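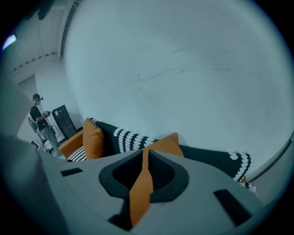 游戏里的小人儿为什么跳得那么“听话”？

小朋友，你有没有玩过那种跑跑跳跳的游戏？按一下按钮，小人儿就“嘿”地蹦起来，松开手，它又稳稳当当落回地上。玩得多了，你大概会觉得这是天底下最平常的事情，就像打开水龙头会有水流出来一样。可是啊，做游戏的叔叔阿姨为了这一蹦，常常要琢磨好几个星期呢！今天咱们就慢慢地、舒舒服服地来聊聊“跳”这件事。

咱们拿一款叫《Plakidach》的游戏来讲吧。游戏的主角是一只圆滚滚的小山羊，名字叫Dinu，它要从山脚一路跳到山顶去找自己的铃铛。整座山一共有134块石头平台，有的宽得像操场，有的窄得只放得下四只小蹄子。做这款游戏的工作室叫Fladima，他们在五月里写过一篇很长的制作笔记，里面有一大半都在说Dinu是怎么学会跳的。

最开始的时候，Dinu跳得可难看啦。它完全照着真正的地球重力来跳，往上飘一会儿，再往下飘一会儿，上去和下来花的时间一模一样。你可能要问，这不是很真实吗？是很真实呀，可是玩起来轻飘飘的，像踩在棉花上，想落到哪块石头上，总得等好半天，等得人心里直痒痒。

于是他们想了一个办法：让Dinu往上跳的时候重力小一点儿，往下落的时候重力变成原来的2倍。这么一改，小山羊“嗖”地上去，“咚”地下来，一下子就利落多了。你下次玩跳跃游戏的时候可以留心瞧一瞧，好多游戏里的主角都是落得比升得快的，只不过咱们的眼睛忙着找下一块平台，很少注意到。

还有一个小秘密，跟你的手指头有关系。轻轻点一下按钮，Dinu只跳一小步；按住不放，它就跳得高高的。电脑怎么知道你想跳多高呢？其实它事先并不知道！它先让Dinu往上跳，然后一直盯着你的按钮。你要是提前松手了，它就赶紧把往上的速度减下来，于是这一跳就变矮了。整个过程快得很，你只会觉得小山羊特别懂你的心思。

接下来要说的这个办法，我自己最喜欢，它有个好听的名字，叫“土狼时间”。看过老动画片的小朋友也许记得，有的角色跑出了悬崖，还能在半空中站一小会儿，低头看一看，才“呀”地掉下去。游戏里也有这样的一小会儿。Dinu跑到石头边上，蹄子已经踩空了，可是在大约2个眨眼那么短的时间里，你按跳，它还是能跳起来。要是没有这点儿宽限，你就会气呼呼地嚷嚷：“我明明按了呀！”其实呢，你是真的按晚了那么一丁点儿，游戏悄悄原谅了你。

反过来也一样。有时候你太着急，Dinu还没落地，你就已经按下了跳。这时候游戏会把你的这一下按键记在小本本上，等蹄子一碰到石头，马上替你跳出去。大人们管这个叫“输入缓冲”，听着有点儿拗口，你就把它想成排队好了：你的命令先到了，在门口站一站，门一开它就进去。

说到这里，你可能会想，游戏这样帮忙，算不算作弊呢？这个问题问得真好。Fladima的人也为这个吵过嘴，有人觉得帮得太多，山就不难爬了。后来他们做了2个版本，一个帮忙帮得多，一个帮忙帮得少，请一群小朋友来试。小朋友们玩帮忙多的那一版，照样会掉下去，照样大呼小叫，可是掉下去以后都愿意再来一次；玩另一版的呢，有几个孩子没多久就把手柄放下，跑去吃点心了。所以，最后留下来的是帮忙多的那一版。

当然啦，跳得舒服不光靠重力和按钮，还要靠声音和小动作。Dinu起跳之前会稍微蹲一下，身子扁扁的；跳到空中，身子又拉得长长的；落地的时候，脚边冒出一小团灰，还有“嗒”的一声。这些东西不会让它跳得更高，可是你要是把声音关掉再玩一遍，就会觉得小山羊忽然没了力气，怪可怜的。

在游戏的后半段，Dinu会走到一个叫Sekley的冰洞里，石头上结了一层冰，落地以后还要往前滑一截。好多小朋友在这里会掉下去好多回，别着急，慢慢来。有个小窍门可以告诉你：跳之前先停稳，落地以后轻轻往反方向推一下摇杆，它就滑得少一些。

要是你也想试试自己设计“跳”，可以找一张方格纸，画上一条地面，再用小圆点一个一个地画出Dinu在空中的位置。点和点离得远，说明它跳得快；点和点挨得近，说明它跳得慢。先画一个上去和下来一样快的，再画一个下来特别快的，两张并排摆在一起，拿手指头顺着圆点走一走，看看你更喜欢哪一只小山羊。画完了也可以给它添上胡子和铃铛，涂什么颜色都行。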